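November 13, 2021
By Keisha Calloway

Clellel is hiring robot operators for its demonstration lab. The work is part-time, paid by the hour, and open to people with no background in engineering. We expect to fill the positions before the end of the year, with first shifts starting in January.

An operator's job is to show a robot how to do a household task. You do this in one of two ways. In hand guiding, you stand next to the arm, take hold of it near the wrist, and move it through the task yourself. In remote work, you sit at a station with a pair of hand controllers, and the arm copies what your hands do. Most operators learn both and end up doing more of the remote work.

The tasks are short and ordinary. Right now the lab is working on food and tableware: putting a pastry on a plate, setting out a cup and saucer, moving bread from one dish to another. Each attempt is recorded from start to finish. When it is over, you put the items back at a new starting position, mark the attempt as good or bad on the tablet, and go again. A full shift comes to 100 recorded attempts, with breaks. New operators are not expected to reach that number in their first weeks. 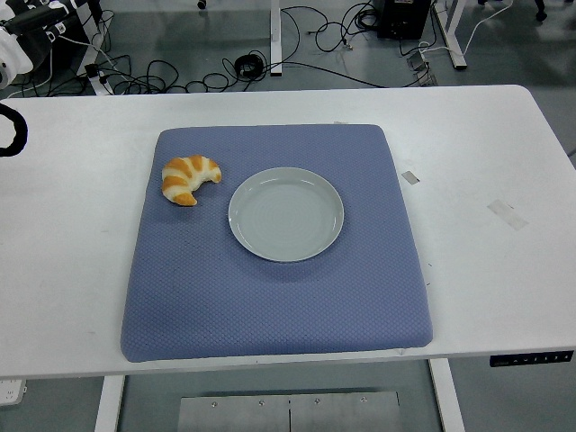

Photo: Clellel

The croissant-and-plate task is the one most new hires learn on. The arm has to pick up the croissant, carry it over to the plate, and set it down without dragging it across the mat. It sounds easy, and by hand it is. Through the controllers it takes practice, mainly because you have to judge height without feeling anything under your fingers. Everett Ferreira, who trains new operators, asks people to go slowly and keep the motion smooth. A slow attempt can be used. A jerky one usually gets thrown out.

We are looking for people who:

- can work on their feet or seated for a four-hour shift
- have steady hands and normal or corrected vision
- can repeat the same task many times and still pay attention to it
- will mark a bad attempt as bad, including their own
- are 18 or older and allowed to work in the United States

Experience with game controllers, sewing, dental work, or crane operation is helpful but not required. Left-handed applicants are welcome — the stations can be set up either way.

Training is paid and runs two weeks. The first week is hand guiding and safety, including how to use the stop button and where to stand when the arm is powered. The second week is at the remote station. Operators who finish training also get a $300 bonus with their next paycheck.

Shifts are mornings or afternoons, and we ask for at least three a week. Evening shifts are not available. The lab is on the second floor of the Nicholas Building, with an elevator and free parking behind it.

To apply, send a resume and a short note about your availability to Aba Aidoo in the hiring office. The note can be a few lines. Applicants we want to meet will be asked in for a tryout at one of the stations, and the time is paid whether or not you are hired. Please wear closed-toe shoes and leave rings and bracelets at home.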